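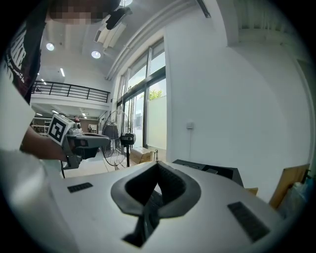 Do we need a second handheld gripper before the next round of collection, or can we get through on the one?
One will do until the new mounts arrive, then a second goes on the order with the spare cable.

2021-06-03
Bench notebook, equipment planning

Went through the list again with the Lidunis and Samonte quotes side by side. Lidunis want 1217 for the handheld, body and trigger section, marker cube included, cable extra. Samonte are at 1558 for what looks like the same spec with the cable and a hard case. The case is no use to us. The cable is, and Lidunis haven't priced it separately yet. Asked for that in writing.

Marker cubes: can be printed here. The faces need to be flat and matt or the tracking drops out at shallow angles, which we had plenty of in April. Matt vinyl on a white print was fine then. Keep two finished spares per gripper, checked against the reference print before they go in the drawer.

Tripod sensor. Current thinking is to leave it on the window side of the room and budget for a second head on the opposite wall. Against that: daylight through the glass changes over a session and exposure has to be reset. A blind would be cheaper than a sensor. Get a price for the blind first, then decide. If the blind goes in, the second head drops to next year's list.

Power and cabling:
- one more socket run on the right-hand wall, surface trunking is fine
- strain relief on the gripper cable at the body end, the present arrangement won't last
- extension reels off the floor wherever people are walking

Trurnell can do the overhead bracket for 761 including fitting. That seems high for a bracket — though they would also move the existing one, and we'd otherwise lose half a day doing it ourselves. Ask whether the price holds if the ceiling fixing is changed. Do not order until the height of the mezzanine rail has been measured properly. The figure in the old drawing is wrong.

Robot arm: still not in this budget. The argument for waiting is that the handheld data is what decides the reach and payload, and we have too little of it for the large housings. Small items are well covered. Tenstead offered a loan unit for 5 weeks, carriage at our cost. Worth taking only if the bench is ready first, otherwise the loan goes on wiring.

Order of spend as it stands:
1. cable and strain relief
2. blind
3. handheld no. 2 (Lidunis, unless the cable price is silly)
4. bracket
5. second sensor head, deferred

Open: VAT on the Samonte quote, not clear if included. Lead time from Lidunis. Insurance for the loan unit, and which cost code it sits under.

Equipment queries to the workshop desk | © Workshop notes, internal use | Back to top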